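Ticket 284: Audiobook stops at chapter 11
Status: open
Product: Nutard reader app
Opened: April 30, 2022

I borrowed the audiobook of "The Miller's Niece of Rarutthorpe" from the Tarkadham library through your app. It is a novel for children and my daughter listens to it in the evening. The first ten chapters play well. In chapter 11, when Pap the goat gets lost in the snow, the sound stops after 50 seconds and the app returns to the list of books.

What I have tried already: I closed the app and opened it again. I removed the book and downloaded it one more time. I also tried on my old tablet, with the same result.

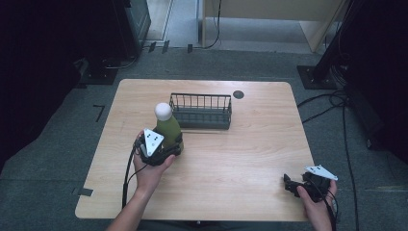
Els Visser: Thank you for the clear report. Please tell us which edition you have. The one from November has a new narrator, and its chapters are divided in another way. Does chapter 12 play if you choose it by hand?

It is the November edition, I checked on the details page. Yes, chapter 12 plays from start to end. But it begins when the goat is already home, so we miss the whole search.

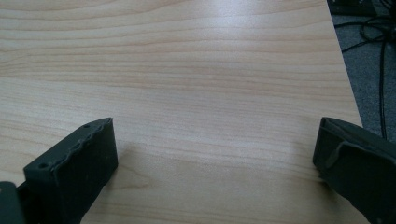

I forgot to write that the e-book of the same title has no problem. The text of chapter 11 is complete there, and I read it aloud myself for now. The loan ends in 2 weeks. Please extend it if the repair takes longer.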